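Odera press briefing tracker, desk edition
Reviewed 10/07/2022

Odera indexes briefing transcripts and flags questions a press secretary left open. I ran 700 transcripts through it. Import took 45 minutes.

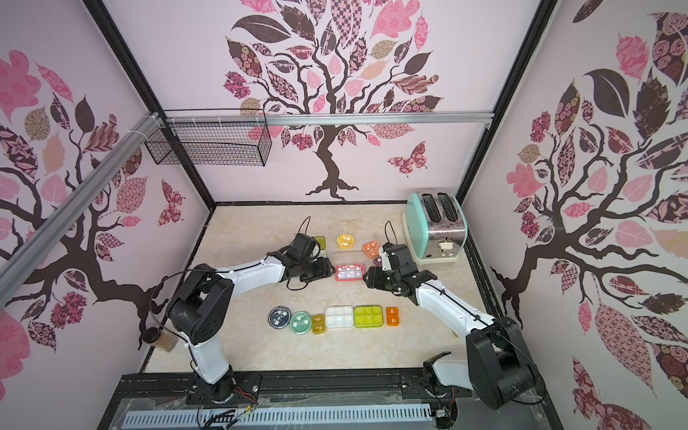
Tree murals on pink wallpaper.

Search is fast and handles misspelled names. Topic tags are weaker: budget answers often land under defense. Export stops at 500 rows.

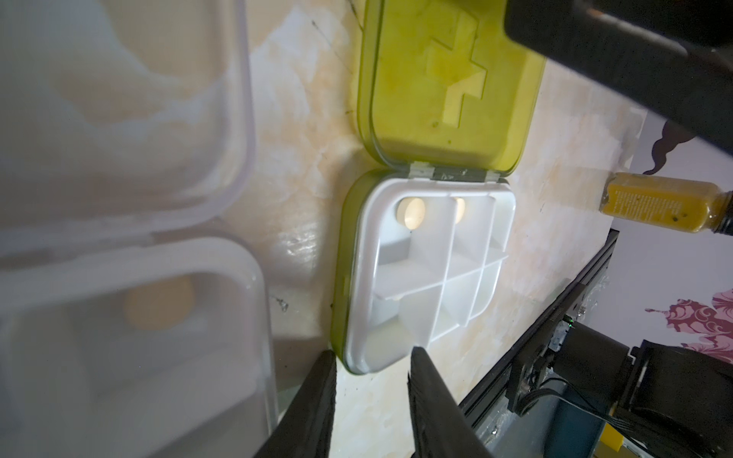

Zulema Ulloa wrote in that the row limit also applies to saved searches, and that she splits hers by month.

Puvel has no such limit but lacks the open-question flag. Odera allows 3 users per license. Speaker labels failed on almost every joint appearance before December.

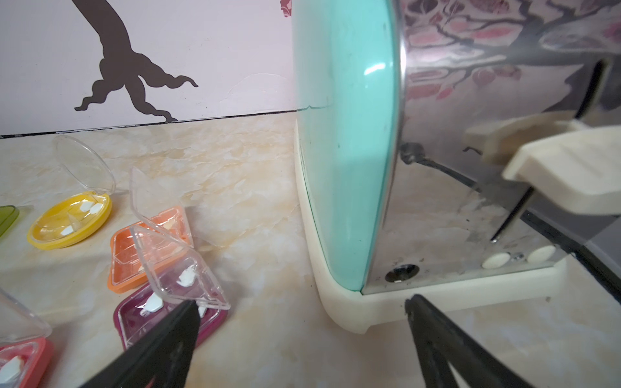

Mint-green toaster on a marble-patterned counter.

Rating: adequate for one reporter, too small for a bureau.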